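Home | Projects | Reports | Partners | Contact

Kevdale Household Textiles Study
Progress report to the Flendico fund
14/02/2018
Reading time: 2 minutes

1. Work in the period

The folding task list was reduced from its December form to cloths, hand towels and pillowcases. Fitted sheets were dropped after the first review, as agreed with the fund. The target stands at 300 complete folds for the cloth category. At the close of the period 261 had been logged and accepted. The remaining folds are scheduled for the first part of the next period and need no extra budget.

Folding is done in ordinary bedrooms on a made bed. The earlier plan called for a bare table, but reviewers at Mikuš pointed out that small laundry is often folded on whatever soft surface is nearest. A bed gives under the cloth, and an embossed bedspread leaves ridges that the lower layer can catch on. Both effects are now part of the protocol and are noted on the log sheet.

2. Cloth category

Microfiber cloths with a different color on each side were adopted as the standard item. With the two sides distinct, a reader of the record can tell at once which face is up and how far the fold has been carried. A stitched border is preferred, as the edge gives a clear line for judging alignment.
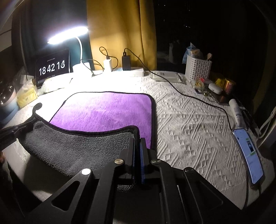
Alignment is scored on the two free corners only. A fold passes if the corners meet within the tolerance set in the protocol; it is repeated if the upper layer has slid or if the bedding has been pulled up with the cloth. The second fault was the more common of the two and accounts for most of the repeats. Smoothing the bedspread before each fold reduced it, and this step has been added to the instructions.

Items usually kept on or near the bed are left where they are. Lamps, chargers, cables and tissue boxes are not cleared unless they lie under the cloth. Evening sessions use a desk lamp placed at the far side of the bed. It gives enough light on the stitched edge, though the darker side of the cloth shows less detail than the lighter one.

3. Spending

Cloths and towels were bought through Zadent at a total of $2000, in line with the approved budget. No further purchase is planned for this category.

4. Open points

- Log sheets from 5 sessions lack the bedding type and are being corrected.
- The scoring rule for pillowcases is in draft.
- Wording of the smoothing step is to be confirmed with Mikuš.

Related items
Protocol for small laundry, second version
Notes on soft surfaces and fold alignment
Kevdale: summary of the December review
Pillowcase scoring, draft for comment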